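How to Plan the Budget for a Two-Arm Work Cell
By Roksolana Dovhaniuk, Clevano

Before you ask Stestell or any other dealer for a quote, write the task in one sentence. Ours was "put clothes on hangers".

Divide your money into 3 lines: arms, grippers, and everything else. The last line is always too small – stands, table, cables, spare fingers. Keep 5 per cent of the total for freight.

Ask for the delivery time in writing. Ours was 94 days.

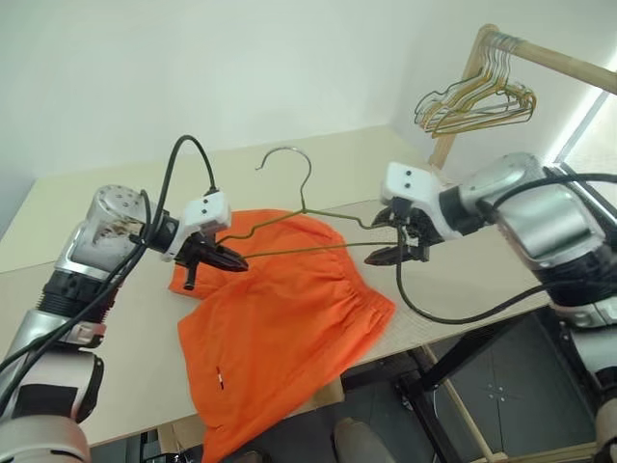

Small supplies need their own line in the budget. Wire hangers are cheap, so buy many and keep them on a rack near the arms. Choose also the colour of the test clothes: orange shorts are easy to see on a beige table. Measure the cable loops at each gripper before you order the length.

Send the finished sheet to your purchasing person before December.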